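Does the Skarnilton Repair Grant Keep Computers Out of the Trash?
Student project report, 16 August 2018

Introduction

The town of Skarnilton says its repair grant has "transformed" what people do with old computers. I picked this topic because the claim is on a poster in our library, and the poster gives no source. The grant pays part of a repair bill at one of two approved shops, Skorlow and Sturex. My question was simple: do people who use it keep their machines longer than people who don't?

What the town counts

The town's yearly summary lists 2,325 vouchers handed out. That sounds like a lot, but a voucher is a piece of paper. Only 579 were turned in at a shop. The summary puts the first number in large type and the second in a table on the back page.

It also counts every voucher turned in as a "device saved." I don't see how. A laptop with a new battery may have been fixed anyway, grant or no grant, and some owners use the voucher for a cleaning.

My survey

I left a form at both shops and at the Tawfik Street library and got 112 back. People who fill out forms at a repair shop probably like repair shops, so I would not lean on this too hard. Most said they would have paid full price. A smaller group said the voucher made the difference -- mainly owners of older desktops, where the bill came close to the cost of a used replacement.

I asked how long they planned to keep the machine. Plans are cheap, and I had no way to check them.

What I could not find out

Neither shop keeps track of machines after pickup. The town does not weigh computers at the dump separately from other electronics, so the "less waste" claim has nothing under it that I could find.

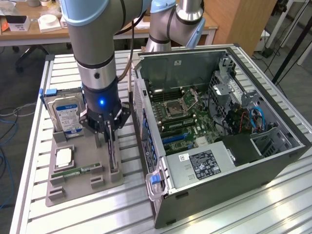

The grant may still be worth having for the desktop owners. I would want one full year of separate dump weights before putting "transformed" on a poster.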